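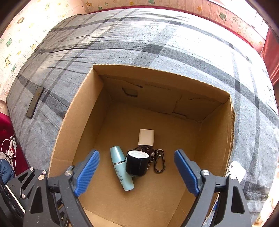
敞口的瓦楞纸箱，箱底放有少量物品。

Urkiddale启动家庭包装纸箱循环使用工作，597户居民参加首阶段试行

Urkiddale地区行政公署日前发布通告，自9月起在辖区内开展家庭包装纸箱循环使用试行工作。首阶段共有597户居民登记参加，设置交投点20处，试行期为5个月。试行工作由公署环境事务处牵头，Jendine物流公司承担收运和分拣，Betitz纸品厂负责接收无法继续使用的纸箱并作再生处理。

根据通告，本次试行的对象为居民在网络购物、搬迁和日常采购中取得的瓦楞纸箱。箱体完整、箱壁干燥、四角未开裂的纸箱，经检查后将重新投入使用，供辖区内的小型商户和寄件居民免费领取；不符合再用条件的纸箱统一送往Betitz纸品厂。泡沫填充物、塑料气囊、胶带卷芯以及覆有塑料膜的礼品盒不在本次收取范围之内，居民仍应按照现行分类规定投放。

环境事务处在通告说明中指出，近年来居民家庭包装废弃物持续增加，纸箱在其中占有较大比重。现行做法是将纸箱压平后与报纸、书刊等一并投入废纸收集箱，由清运单位按废纸统一出售。这一做法操作简便，但大量仅使用过一次的纸箱随即进入打浆环节，其作为容器的剩余使用价值没有得到利用。与此同时，辖区内不少小型商户每月需要另行购置纸箱，用于发货和仓储。试行工作旨在建立居民与商户之间的衔接渠道，延长纸箱的使用时间。

在交投点设置方面，首批20处交投点分布在Urkiddale中心城区和Magalhães大街沿线的居民区，多数依托现有的社区服务站、图书馆分馆和集市管理用房设立，不新建专用房屋。各交投点配备带顶棚的存放架，架体按纸箱尺寸分为大、中、小三档，并附有尺寸对照板，方便居民自行判断。交投点开放时间为上午8时至下午7时，图书馆分馆内的交投点随馆开放。地下车库出入口、消防通道和楼梯间一律不得堆放待收纸箱。

按照试行办法，居民交投前应当将箱内物品全部取出，重点检查箱底夹层和折页下方有无遗留的小件物品、票据和配件。纸箱外部的收件标签应予撕除或涂盖，使姓名、住址和电话号码无法辨认。箱体应沿原有折线压平，不得裁切；原有胶带可以保留，但松脱、卷曲的部分应当剪除。曾盛装生鲜食品、油品、清洁剂、涂料或宠物用品的纸箱，因可能存在残留和异味，不得作为再用纸箱交投，可在交投点的另设容器中作废纸处理；有明显油污的，按其他垃圾投放。

通告对遗留物品的处置作了专门规定。收运人员在纸箱内发现遗留物品的，应当在当班记录中登记交投点名称、发现时间和物品类别，并将物品封存后送交就近的社区服务站保管。居民可持有效证件和能够说明物品特征的材料前往认领。逾期无人认领的，由社区服务站按照失物管理的有关规定办理。药品、电池和易燃物品不得封存在普通袋内，应当即时移交具备相应条件的单位。

Jendine物流公司负责每周对各交投点收运2次，节日前后和集中搬迁时段可视存量增加车次。该公司已在其位于城区东侧的转运场内划出专门区域，用于纸箱的检查、分档和打捆。检查项目包括箱体外观、边角强度、受潮情况和标签清除情况。通过检查的纸箱在侧面加盖“可再用”印记，并按尺寸捆扎；同一纸箱可以多次进入循环，每次均须重新检查。该公司表示，收运车辆使用现有配送线路的回程运力，原则上不安排专程车辆，以减少空驶和对居民区道路的占用。

再用纸箱的领取面向两类对象。一类是在Urkiddale登记经营的小型商户，包括手工制品店、书店、种苗店和零配件店等，经在社区服务站备案后，可按周领取所需尺寸的纸箱。另一类是有寄件、搬迁或者收纳需要的居民，无须备案，可在交投点开放时间内直接取用，但应当以自用为限。领取的纸箱不得转售。食品经营单位不得使用再用纸箱直接盛装无内包装的食品。玻璃器皿、精密仪器等对包装强度有特殊要求的物品，建议使用新箱。

在再生处理方面，Betitz纸品厂将对送达的纸箱进行二次分选，去除金属钉、塑料绑带和残留胶膜后进入制浆工序，产品主要为箱板纸和纸质护角。该厂与环境事务处约定，试行期间来自本项目的纸箱单独过磅、单独记账，按月报送接收重量和杂质比例。有关数据将作为调整交投要求的依据。如某一交投点送来的纸箱杂质比例连续偏高，环境事务处将会同社区服务站到现场核查，并向周边居民补充发放交投须知。

关于参加方式，通告明确，居民自愿登记，不收取费用，也不缴纳押金。登记住户将收到一份纸质须知和一张尺寸卡，尺寸卡背面印有交投点名录和开放时间。未登记的居民同样可以使用交投点，但不列入试行期间的问卷调查和家庭记录范围。登记住户需要在试行期内填写简要的家庭记录，内容限于交投次数、纸箱尺寸和未能交投的原因，不涉及所购商品的种类和价格。记录表由社区服务站收集后汇总，汇总结果不载明住户信息。

对行动不便的居民，社区服务站可以提供上门收取服务。申请人可通过电话或者由家属、邻居代为提出，服务站按片区集中安排。上门收取时，工作人员在住户门口接收已清空的纸箱，不进入室内，不代为拆封或者清点物品。住户确需协助清空纸箱的，应当有住户本人或其家属在场。

环境事务处同时就居家存放纸箱的安全问题作出提示。待交投的纸箱应当放置在干燥、通风的位置，远离取暖设备、灶具和插座，不宜长期堆放在阳台护栏旁或者窗台上。家中有幼儿的，应当及时取走箱内的干燥剂、订书钉、塑料绑带等小件物品，避免误食或者划伤。开箱时使用刀具的，刀刃应当朝向身体外侧，用后收回。纸箱数量较多时应先压平，竖向靠墙放置并加以固定，防止倾倒。

在商户方面，集市管理部门已就纸箱需求开展摸底。从反馈情况看，中、小尺寸纸箱需求较为集中，用途以邮寄发货和柜内分装为主；大尺寸纸箱的需求多出现在季节更替和店铺盘点期间。部分商户提出，再用纸箱外观不一，可能影响顾客观感。对此，环境事务处将提供统一样式的纸质封签，商户可将其贴于箱体侧面，用以遮盖原有印刷并说明纸箱来源。封签使用水溶性胶，不影响后续再生处理。封签由商户自愿使用，不作强制要求。

Magalhães大街沿线的商户将先行试用预约领取方式。商户可于领取前一日下午4时前，向所在片区的社区服务站提出所需尺寸和数量，由Jendine物流公司在次日配送途中顺路送达。预约后未按时接收的，纸箱退回交投点，供其他商户和居民取用。该方式运行平稳后，再研究是否推广至其他片区。

经费方面，试行工作所需的存放架、印制品和封签费用，由公署年度环境事务预算列支；收运和分拣费用按实际车次和处理量结算；再生处理部分按废纸收购的通行办法执行，所得收入冲抵收运支出。环境事务处将在试行期满后公布收支情况，并说明各项支出的用途。

在监督和意见反馈方面，各交投点均张贴服务电话和意见表投放位置。居民发现存放架满溢、纸箱受潮、标签未清除或者占用通道等情形的，可以拨打服务电话反映，也可以向社区服务站当面说明。涉及满溢和占用通道的，收运单位应当在接报当日处理；涉及设施损坏的，由环境事务处派员查看后安排维修。遇持续降雨或者大风天气，室外交投点可以临时停止接收，停收和恢复的消息在社区服务站公告栏和公署网站同步发布。

此前，公署曾就试行办法征求居民和商户意见。意见主要涉及交投点的步行距离、开放时间、个人信息保护和纸箱卫生等方面。根据所收意见，最终发布的办法延长了傍晚开放时间，增加了标签清除用的涂盖笔，并将曾盛装生鲜食品的纸箱排除在再用范围之外。有居民建议同时收取泡沫填充物和气泡膜，环境事务处答复称，此类材料体积大、分拣要求不同，目前尚不具备稳定的接收去向，暂不列入，待条件成熟后另行研究。

试行期满后，环境事务处将依据收运记录、Betitz纸品厂的月度报送数据、家庭记录汇总和商户反馈编制评估报告，内容包括纸箱再用比例、各尺寸供需情况、交投点使用频次和居民满意情况。评估报告提交公署审议，由公署决定试行工作是否延续、交投点是否增设以及是否将范围扩大至Urkiddale外围村镇。评估期间，现有交投点照常开放。

登记尚未截止，有意参加的居民可前往就近的社区服务站填写登记表，或者在公署网站下载表格后交至任一交投点。后续登记的住户自次月起列入家庭记录范围。交投点名录、尺寸对照表和交投须知全文可在公署网站环境事务栏目查阅，纸质文本在各社区服务站免费索取。

（Urkiddale地区行政公署环境事务处供稿）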